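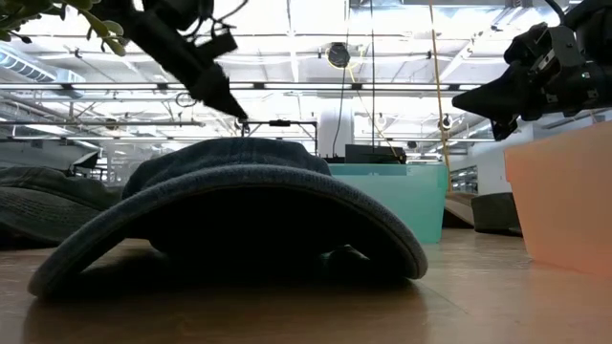 Progress report 2: Two-arm soft goods project, Tullwood student robotics club

To: Deirdre Hegarty, Carroll education grants
From: Aoife Breathnach, club supervisor
Date: May 24, 2026

1. Scope of this report

This report covers work done under the second grant payment. The project has students program and operate a pair of table-mounted arms to sort and place soft items (caps, towels, plain cloth) into trays and bins. Spending is reported separately by the Clistodby office.

2. Work completed

2.1 Table and frame. The work area is marked out on the wooden tabletop by a black aluminum extrusion frame. The frame was squared and bolted down again after the earlier version shifted under load. Students now check it against a steel rule at the start of each session and enter the result in the logbook.

2.2 Arm calibration. Both arms share one coordinate origin. Muireann Geraghty's group wrote the calibration routine and a one-page instruction sheet. A full calibration took most of a session last term and now fits in the set-up period. The right arm still needs a second pass if its cables have been moved.

2.3 Cap task. The arms approach a cap resting on the table, take hold of the crown and move it to a bin. Caps with a stiff curved brim are harder than the group expected. If the crown is gripped too low, the brim catches on the rim of the bin and the cap turns. Senan Ó Dálaigh changed the approach angle for both arms and the fault is less common. It has not gone away.

2.4 Cloth task. One arm holds the cloth while the other comes in from the opposite side for the second grip. The first grip is reliable. The second depends on how the cloth hangs, and the students are comparing two ways of choosing the grip point.
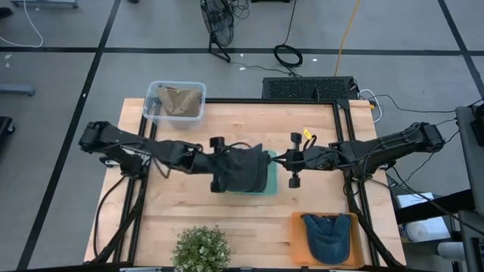 Cloth task from overhead, with the grey cloth over the teal tray and both arms over the work area.

3. Results

The students have logged 2,533 attempts across the cap and cloth tasks. An attempt is logged whether or not it succeeds. Each entry gives the item, the start position, the operator's initials and a fault code where one applies.

The target set in the grant agreement was 300 logged attempts on each item type. Caps and cloths have passed this figure. Towels have not, as the towel runs were paused while the gripper fingers were refitted.

4. Faults and delays

The finger screws on the left gripper worked loose on 4 occasions. Thread lock has been applied and the screws are now on the start-of-session check.

The replacement cable set from Drandholm arrived late and one connector was the wrong type. It was exchanged at no charge.

Light from the ceiling fixtures changes how the overhead camera reads the translucent bins. Ciarán Lynch is testing a fixed exposure setting. Results are mixed for the paler plastics and better for the dark cloth.

5. Student participation

Sessions run for 90 minutes. Students rotate between operator, logger and safety observer, and no one operates the arms before signing off on the stop procedure. The programming work is unevenly spread: most of the code changes still come from the same few students. Paired programming will be tried in the next block.

6. Work planned

Finish the towel runs. Combine the cap and cloth tasks into one sequence with mixed items. Rewrite the fault code list, which has two codes for dropped items and none for a partial grip. Run the combined sequence for the centre's open day in November.

7. Requests

Approval is sought to move the unspent travel amount to spare gripper fingers. The current pair on the right arm is serviceable but there is no backup on site. A quote can be sent on request.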